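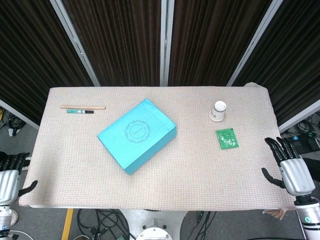

The table at Anside, seen from the robot's side: turquoise box, paper cup, marker and friends.

Hello again from the data corner! I promised last time I'd tell you how the example gathering is going, and the short answer is that we have 379 good runs in the can for the tabletop set (Jirnix, if you've been wondering what the name on the door refers to).

A run is one go at one small job. One of us drives the two arms, the robot records what it sees and what its joints do, and later the model gets to study the lot. Pick up the marker, put it by the box. Turn the cup right way up. Slide the green packet over to the left. It sounds easy until you try to get robot fingers under a flat little sachet on a waffle-weave cloth, and then you find yourself holding your breath at ten in the morning over something a toddler could do!

We're doing 40 runs per layout, then everything gets shuffled. I used to line things up neatly (habit, sorry) and the folks over at Stultden pointed out that the model was learning my tidiness along with the task. So now the box goes down at whatever angle it lands, and the cup is upside down as often as not. The stick and the marker are my favorite pair, because they're both long and thin and the model kept grabbing the wrong one in May. It's getting better. Slowly.

Bad runs stay in too, by the way, just with a label. If you drop the cup, mark it as a drop and carry on. Please don't delete anything, even the embarrassing ones.

Next up is the Msimang set, which has softer objects and a different cloth. We still need 2 more drivers for the afternoon slots, two hours each, and training is included. Drop me a note if you'd like a turn, and bring a sweater because the room runs cold.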